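Wendatier Drawer Cell – Set-up Guide
Section 4: Loading and checking the simulated cell

Read this section before you run any drawer task on a real arm. The simulated cell uses the same controller settings as the Maksymiv bench, so a mistake in the cell file will carry over.

You need:
The cell file and its matching arm profile
Rerkex viewer, release 3 or later
Write access to the results folder

4.1 Load the cell

1. Close any other cell that is open in the viewer.
2. Choose Open Cell and select the drawer cell file. Wait for the status line to read Ready.
3. Load the arm profile. If the viewer reports a profile mismatch, stop and go to 4.4.
4. Set the episode length to 600 steps. Shorter episodes end before the arm has time to back away from the cabinet.
5. Press Reset.

NOTE: Reset puts the arm at its start pose and closes every drawer. It does not clear the results folder. Old logs stay there until you move them.

4.2 Check the views

1. Open the overhead view and the side view. Leave both open for the rest of the procedure.
2. Turn shadows on. The policy was trained with hard shadows, and its grasp point drifts when they are off.
3. In the side view, make sure the knobs are in view. The arm should reach in from the right, on the drawer side of the cabinet.
4. Step the cell forward 15 steps with no command. Nothing on the table should move. An object that slides or jitters has been placed too low and is touching the table mesh.
5. Use the jog panel to open the bottom drawer part way, then close it.

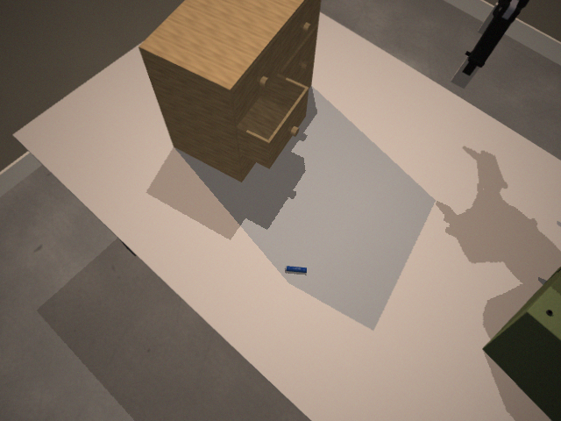
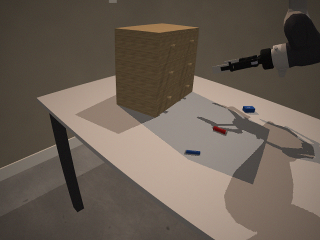
Drawer cell in the viewer. First view: bottom drawer partly open. Second view: all drawers closed, gripper empty and clear of the table.

CAUTION: Do not jog the arm sideways while the gripper is closed on a knob. The drawer joint will bind and the solver may throw the cabinet off the table. If this happens, press Reset – do not try to drag the cabinet back by hand.

4.3 Set the drawer joint

1. Select the bottom drawer in the joint list.
2. Set the lower limit to zero. Leave the upper limit at the value in the cell file.
3. Set damping to 2. With less damping the drawer keeps coasting after the gripper lets go, and the log marks the episode as a pass too early.
4. Repeat for the other drawers.
5. Save the cell under a new name. Files in the Flimivton folder are read-only and will not accept changes.

4.4 If something is wrong

Profile mismatch at load: The arm profile and cell file come from different releases. Download both again from the same release page. Profiles issued before October will not load.

Drawer opens by itself after Reset: The lower limit has been changed. Repeat 4.3 for that drawer.

Gripper passes through a knob: Collision is switched off for the cabinet. Turn it on in the cabinet properties, save, and load the cell again.

Views update at different rates: Close the joint list, or lower the view quality one level.

Section last revised 7th July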